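Tape on gripper fingers – allowed or not under the cell rules?

ratchet_348
Jun 11, 2023
Need a ruling or at least opinions. Our bench rules (copied from the Kedenine sheet years back) say "no non-rated material on contact surfaces." Half the folks here wrap fingers in tape for cloth work. Bare fingers slide, wrapped ones grab. So is tape a contact surface or a consumable?

dulltorque
Consumable. Log it, change it every 200 grasps, move on.

mopsy_b
Disagree. Tape creeps. Edges lift, glue gets on the fabric, and then your grip data is junk and you dont know when it went bad.

ratchet_348
Ok but this is what we run, two arms, microfiber, blue tape on the fingers. Rubbery tip left bare on the lower finger.

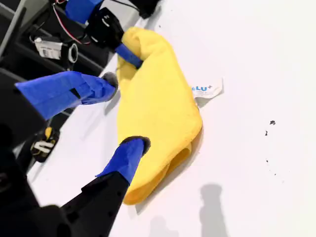 Speed is capped, force limit is set low, hands out of the reach zone before anyone hits enable. None of that changes with tape on. My question is only the wording.

mopsy_b
Wording matters tho. I can see creases and a gap where the layers meet on that upper finger. Under Drendness rules that's a rewrap before next run.

dulltorque
Drendness also wants a 15 minute warmup for a cloth fold. Come on

hexkey_sam
Seconding mopsy, sort of. We settled on 3 lines at Hillel:
– tape type written on the run sheet
– no overlap on the pinch face
– wipe the table between cloths
Nobody complained. Well, a little.

ratchet_348
Wipe the table is fair, there's specks on ours. Overlap rule is gonna be hard, the fingers are an awkward shape.

mopsy_b
Cut it shorter then. Or get sleeves.

dulltorque
Sleeves from who? Breathnach quoted us October for ours

ratchet_348
Going with hexkeys version plus the 200 count. Will post the draft when its typed up, yell at me then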